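Clenthorpe Rooms: Frequently Asked Questions

Last updated 10 Nov 2018

These are the questions that arrive most often, with the answers Lihua Cui at the front desk has been giving out by phone since August. If yours is missing, ring her. She would quite like a new one.

How do I get in?

With the code in your booking email. It changes with every booking, so the one your friend had last spring will only annoy the lock. The lock gives you 10 tries and then sulks for 20 minutes.

Is the room furnished?

Lightly. Each room has a table and whatever chairs the last group remembered to put back. More chairs are in the hall cupboard, and they stack if you are patient with them.

Can I move the table?

Yes, but lift it. Two people, one each side, no dragging. The floors in Luo and Gurnar were sanded and oiled in August and we can tell you what that cost at some length. If you do drag it, tell us the same day and we can usually get the mark out. If you put a rug over it instead, we will find it – we have found all of them so far.

May I eat and drink in there?

Cold food and drinks with lids are fine. Curry is between you and your deposit, which is £51 and comes back within 10 days if the room is as you found it. Red wine should stay in the bottle until you are in someone else's building.

Do I have to clean up afterwards?

Sweep, wipe the table, take your rubbish with you. The broom is in the hall cupboard behind the chairs. Please don't mop. A damp cloth is plenty for spills, and a wet mop on a wooden floor is how we came to be oiling it in the first place.

Is there internet?

There is, from Bronum, and it is decent on most days. The wireless password is on the card by the front door. If you are doing anything that matters, use the cable from the wall. Bring an adaptor if your laptop has grown too thin to have a proper socket.

Where are the sockets?

Low on the back wall, next to the network plate, with the table to the right of them. Guests regularly ring to say there is no power in the room while sitting an arm's length from it. 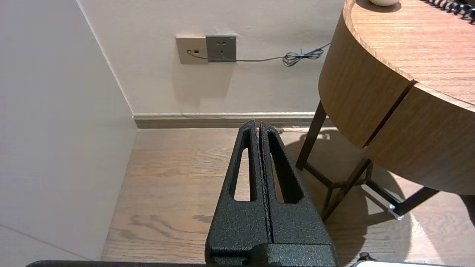
Back wall by the round table: plate with the cable plugged in on the left, power outlet on the right.

Can I tidy the cable away?

Coil it by all means, but leave it plugged in at the wall. Every so often a helpful person unplugs it, winds it beautifully and puts it in a drawer, and the next group spends half its booking looking for it.

Can I stick things on the walls?

No tape, no tacks, no putty. There is an easel in the hall cupboard, behind the broom.

What if I need to cancel?

Up to two days before, we refund 100 per cent. After that we keep half, with regret that fades quickly.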